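Four weeks with the Plornico hand
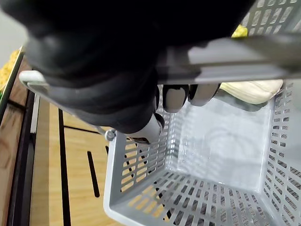 The Plornico hand came in a box far too big for it, with a bag of bolts, a power brick and a leaflet in four languages, and I've had it on loan at the workshop in Purton since November. I'd asked for it mainly out of nosiness. I've had a two-jaw gripper for ages and it's fine for blocks and boxes, but give it anything with a handle and it sort of pinches and hopes. So baskets were the first thing I wanted to try, the ordinary grey plastic shopping sort with the slotted sides, and I've got very fond of how the Plornico goes about it: fingertips curled up under the handle, the black body pressing down from on top. It's how I'd carry one myself, more or less!

Setting it up took me an evening. The adapter plate that comes with it is meant to fit most small arms and it didn't quite fit mine, so I ran off a spacer on the Ender (30 minutes, ugly, works) and used longer bolts from the tin. If you've got one of the newer Oddsson arms you can skip all that, as they share a bolt pattern. The cable is another matter. It comes out of the side, it's stiff, and it's too short by a hand's width if you want to turn the wrist all the way round. I've emailed them. They were very nice about it and are sending me a longer one, which hasn't turned up yet.

The software I liked more than I expected to. You get a little page in your browser with a slider for each finger and one for how hard it squeezes, and seven ready-made grips to pick from. I use "hook" and "wrap" constantly and have never found a use for "tripod", though I'm sure somebody loves it. You can save your own as well, but you can't rename them afterwards (why?), so I now have one called "test test 2" that I use every day.

Baskets go well, then. Mugs go well. Bread rolls were better than I'd feared once I'd dragged the squeeze right down, though the first one ended up as more of a flatbread. Carrier bags are hopeless, they just slither off. And anything thin lying flat, a card or a coin, forget it, the tips are too rounded to get underneath. My old two-jaw wins there and I've kept it on its hook for that.

It's noisier than I'd like, a sort of whine when it closes, and the body is bulky enough that you have to think about what else is on the shelf before you send it in. I knocked over a lot of things in the first week. The wrist camera helps, but the hand fills such a lot of the view that I've taken to lining things up by eye first.

Would I buy one? At the full price I'd wince. They do a refurbished one with a shorter guarantee, and I've had that page open in a tab for days now. The loan one goes back at the end of the month and I still want to try it on the watering can.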